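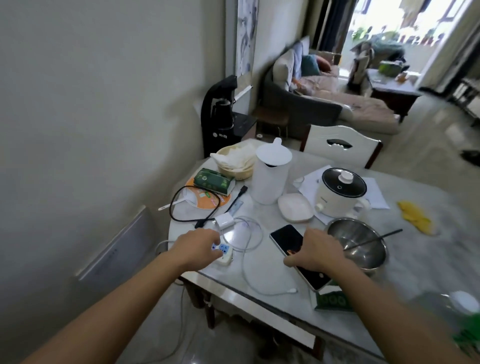

Figure 3. Dining table in a Clirkholm flat, with power strip, kettle and electric pot.

4.2 The table as a place for charging

In the Clirkholm households the dining table was rarely kept for meals alone. Of the 61 homes in the study, nine had a separate desk that was in regular use, and in the others most small electrical items were used and charged where people ate. Residents spoke of "the plug end" of the table, meaning the end nearest the wall socket. Mollah's earlier work in Umbridge found the same habit in larger houses – space alone does not account for it.

The table in Figure 3 has a power strip lying on its top, within reach of a seated person. Cooking equipment shares the surface with paper, tissues and a phone. We coded arrangements of this kind as "mixed", as opposed to "zoned", where cables and food were kept at different ends.

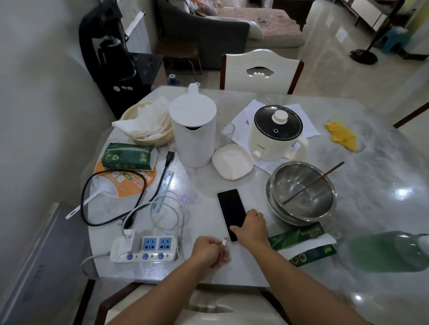
Cables were the item residents most often said they wanted to move and most often left in place. In interviews they were described as belonging to the table, in the same way as a salt pot or a fruit bowl. Loose white cables can take up a fair part of the surface, as they do left of centre on this table, while the bowls and the hot pot stand over to the right. Papers were treated in a similar way. The printed sheets under the pot were coded as "surface cover", a category that also took in newspaper, place mats and opened envelopes, whatever the resident's own name for them.

Clearing was tied to meals and seldom complete. Farzana Mollah's diary sheets, filled in each Thursday evening, show that items were usually pushed back towards the wall or stacked on a chair. Section 4.3 compares these entries with the Tivell sample, where folding tables were more common.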